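We use cookies to improve your visit. By continuing you accept our cookie policy. Accept | Manage settings

The repair table at Tillbridge library opens at ten, and the woman who began it is already threading needles when I come in. She learned to mend from her grandmother in Brallstead, on a farm 13 kilometres from the nearest shop.

"We did not throw away a sock," she tells me. "If the heel was gone, it became a mitten for somebody smaller."

She moved to Tindmont as a student and for 11 years she did not sew at all. Then her favourite grey coat lost its lining, and the tailor asked 200 dollars for the work. She went home and did it herself, in two evenings — badly, she says, but it was warm.

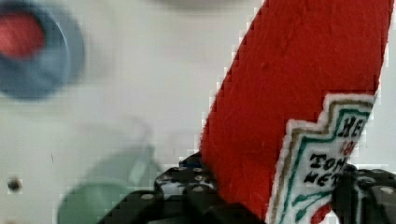

I ask what beginners do wrong. "They pull the thread too tight," she answers. "The cloth must lie flat, as if it is resting." She buys her cotton from Boros, and she keeps every colour in old biscuit tins.

In March she will teach a darning course in the evenings. Does she charge for it? "No. Bring your own sweater, and please wash it first."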